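Search this site
Enter keyword
Go

Workshop Tips: Setting Goals You Will Keep at the Bench

Most people who want to build a skill at home stall in the second or third week. The tips on this page are for getting past that point. They work for any bench hobby or repair work.

Write the goal on paper and tape it where you stand when you work. "Get better at repairs" is too loose. "Finish one repair before November" is something you can check.

Pick a start time and keep it the same. I use the half hour after supper. If you miss a session, start again at the next one and don't try to double up.

Stop while you still know what the next step is. Write that step on a card and leave it on the bench. You will sit down faster the next evening – there is nothing to decide.

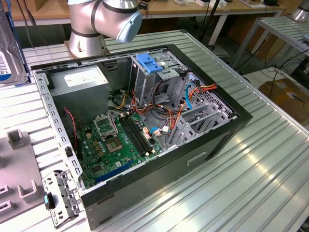
Keep a log. A cheap notebook is fine. Put down the date, how long you worked and one line on what went wrong. Mine has 79 entries, and the short ones have been as useful as the long ones. Read back over it once a month.

Leave your phone in another room. If you need it for a timer, buy a kitchen timer instead.

Tell one person what you are working on, and tell them when it is done. One is enough. Talking about a project to everybody you know can feel like progress and use up the evening.

When you get frustrated, put the tools down and sweep the floor. Five minutes will usually do it. Don't force a part or a decision when you are angry.

At the end of each month, cross out any goal you no longer care about – you are allowed to drop one.

Related tips
A Morning Routine for Small Shops
How to Finish What You Start
Sorting a Drawer in Ten Minutes
Notes From the Grarkumley Workshop

Get new tips by email. Enter your address to subscribe. You can unsubscribe at any time.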